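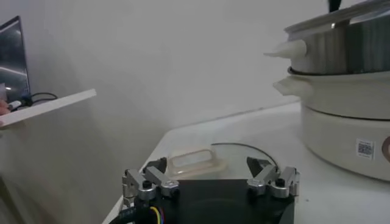
Our project was on steam and what it does to wood, mainly the bent chair backs they used to make at the Bendwood works in Vurness. Strips go soft in steam, get clamped round a form and dry that way. Most of the joints on the old chairs were bolted not glued, black bolts through a metal bracket, same idea as the silver brackets with the black bolts up top. Easier to fix later. The works made 3000 chairs in its best year acording to the Akbari catalog, we couldnt check this anywhere else.

Test part. 145 strips of ash, all same thickness. Steamed, bent, left in the form overnight. Thin ones fine. Ones with knots cracked, nearly always on the outside of the curve. Soaking first helped a bit but not as much as we expected.
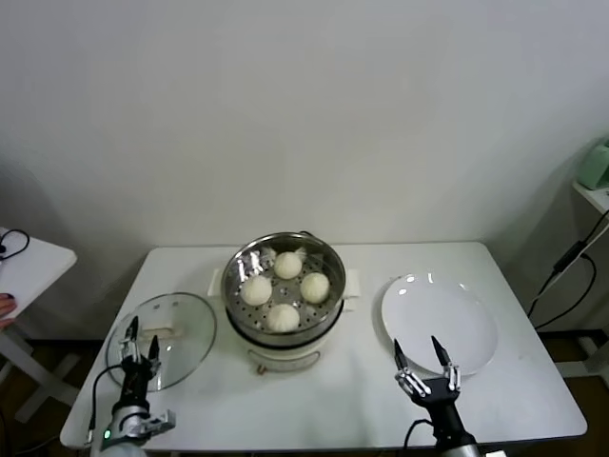 Fig. 2. Electric steamer with the basket on, glass lid at left.

Problems: ran out of ash in July, the second batch from Cisteo was a diffrent cut so results dont really compare. Would use one supplier next time. Full table in appendix.

Handed in 10/7/08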